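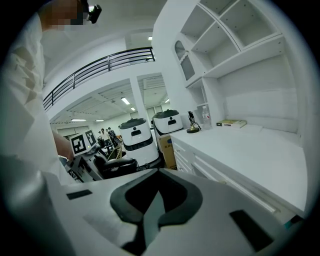 Energy Markets, Unit 4: Storage, the Forward Curve and the Price of Waiting

Last unit covered how a spot price is set. This one is about natural gas delivered later, and why the price for January is usually different from the price for July.

Start with the seasonal pattern. Gas demand in a cold region peaks in winter, but wells produce at a fairly steady rate all year. Gas goes into storage from spring to fall and comes out again when heating demand picks up. A forward curve for gas therefore tends to show higher prices in winter months and lower prices in summer months.

Terms you need:

Contango – later months cost more than nearer ones.
Backwardation – nearer months cost more than later ones.
Working gas – the gas an operator can take out and sell.
Cushion gas – the gas that stays underground to keep up pressure.

We use the Vinar storage site for all the problems in this unit. Vinar is a depleted field connected to the Altmont pipeline. It can be filled in summer and emptied in winter, and its rates fall as the field gets close to full or close to empty.
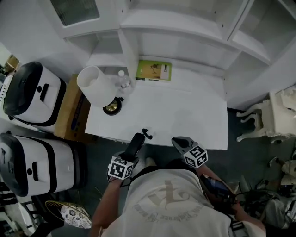
Suppose a trader buys 800 units of gas for July at a price of 10 and sells the same volume forward for January at 12. The gross spread is 2 per unit, or 1,600 in total. From that, subtract the storage fee, the fuel used by the compressors, and interest on the money tied up for six months. If those costs come to less than 2 per unit, the trade locks in a profit on the day it is made. If they come to more, the gas should be sold in July.

This is called the intrinsic value of storage. It uses only prices that can be traded today. Extrinsic value is what the owner gains by changing the plan when the curve moves. In March, for example, a late cold spell can push the spot price to 15, and an operator with working gas left can sell into it. A fast site such as Brundau, a salt cavern, has more extrinsic value than Vinar.

Many students treat the forward price as a forecast. The Tsao reading explains why it can differ from one, and section two is the part to read closely.

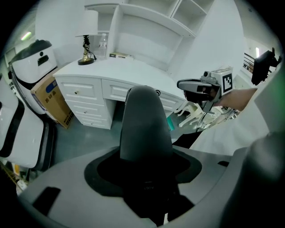
Chin-lung Lo asked whether a trader who has already sold January forward still cares what the spot price does in between. For the intrinsic trade, only through margin calls. Futures are settled daily, so a rise in the January price means paying cash now against gas that will be delivered later. The profit is the same at the end apart from the interest on that cash, but the trader has to be able to fund it.

Problems for next time:

1. Rework the Vinar trade with a January price of 15.
2. Find the storage cost per unit at which the original trade breaks even.
3. Explain in a short paragraph why cushion gas is left out of both calculations.

We use cookies to remember your settings and measure visits to course pages. Accept all | Manage preferences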